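Fekivier Community Clothing Exchange
Minutes of the Operations Meeting, 2019-01-16

Chair: Aparecida Magalhães
Apologies: none received.

1. Minutes of the previous meeting
Accepted without amendment.

2. Folding and presentation of donated garments
The Chair reported that 1,728 garments were received during the last quarter, of which T-shirts remain the largest category. Members noted that shirts are being folded to differing widths and do not stack evenly. It was agreed that each shirt is to be laid flat on the white table, collar to the far side, and straightened from the hem before the first fold. Sleeves are to be turned in last -- the present practice varies between shifts.

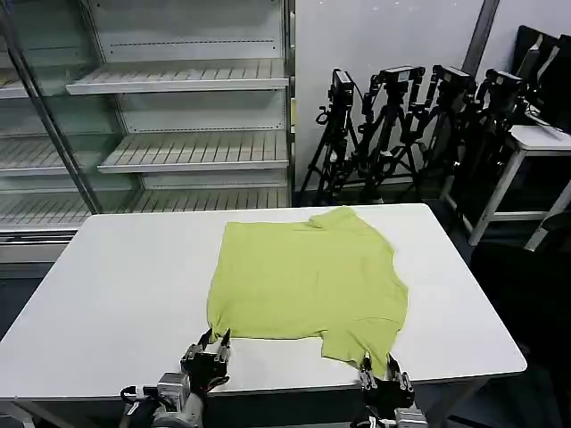
Item 2: Lime-green T-shirt held at the bottom corners on the folding table, with the tiered white shelving behind.

3. Shelving
The meeting considered whether the tiered unit should be restocked before the folding standard is settled. Resolved that adult T-shirts be placed there by colour, with no pile to exceed 20 garments. Labels are to be ordered from Cetix, to a limit of $70.

4. Storage tubs
A quotation from Tineck for lidded tubs was tabled at $300. Members asked that a second price be obtained from Falcão. Deferred to February.

5. Other business
The Chair asked that the table be cleared at the close of each shift. Winter coats will be dealt with separately once the racks have been moved.

There being no further business, the meeting was closed at noon.

Related items
Operations Meeting: Agenda for February
Guide to Sorting Donated Clothing
Shelf Label Order Form
Donation Hours and Drop-off Points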